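Talking bread with the Firton bakery, before the ovens cool

Got to Firton a bit after 5 in the morning, which the baker considers late. The bakery sits on the back road between Zovevstead and Flitembridge, one room, one deck oven, a bench by the door if you need to sit down. She asked me to leave her name out of it. "Put the rye in instead," she said. Fine. Rye it is.

The rye is why I came. Dark, sour, dense, sold by the half loaf. Locals call it the Urbańczyk, after the family who had the shop before her, and she never changed it on the board. The recipe came with the building, more or less. A card taped inside a cupboard door, no oven temperature, no times.

"It said flour, water, salt, starter, and then it said bake," she told me, shaping the whole time. "I baked it wrong for a whole winter. People bought it anyway. Very polite town."

What was wrong with it? Gummy middle, mostly. She was cutting it the same day, warm, because customers wanted it warm. Rye doesn't like that. Now it comes out in the afternoon and sits wrapped until the next morning, and she won't sell it sooner, even to people who beg.

Some do beg. "There's a man who comes at closing and just looks at the rack. I tell him tomorrow. He knows it's tomorrow."

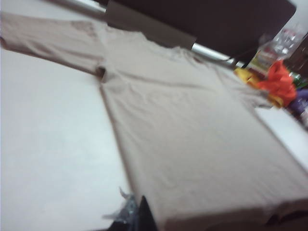 Her starter gets fed at 8 at night and again when she walks in. Whole rye flour only, stiff, closer to paste than batter. I asked if home bakers need to be that strict and she shrugged. Feed it when you remember, she says, then feed it twice before you bake. A sluggish starter gives you a brick and you've wasted a day.

On caraway: "A little. Crushed. I had a customer who wanted it whole, lots of it, and I made him one loaf like that and it tasted like a drawer."

I didn't ask what kind of drawer. Should have.

She makes 14 of the ryes on a normal morning, more in the weeks before Easter. Everything else is white bread, rolls, and a potato loaf she says pays the rent. The potato loaf is good too, soft, a bit sweet, toasts like a dream. She boils the potatoes in their skins and saves teh water for the dough. For one loaf at home she'd use roughly 200 grams of cooked potato, pushed through a sieve, cooled all the way down. Hot potato kills the yeast and then you call her to complain.

Does she bake at home? Laughed at that. "I eat crackers at home."

We got onto butter, and whether rye needs it. She says yes, cold, too thick to spread properly, salt on top. Three slices went by while we were on the subject, all mine. Pickled herring is also allowed. Jam she's less sure about, though plum she'd let pass.

Any plans to get bigger? No. A cafe in Flitembridge wanted a standing order in March and she turned it down, the oven is the size it is. She might do a seeded loaf in the fall, if the sunflower seeds she likes come back in stock. Might not.

By then there was a line at the door and she'd stopped answering in full sentances. I bought a half rye, yesterday's, and the last two potato rolls. Rolls didn't make it to the car.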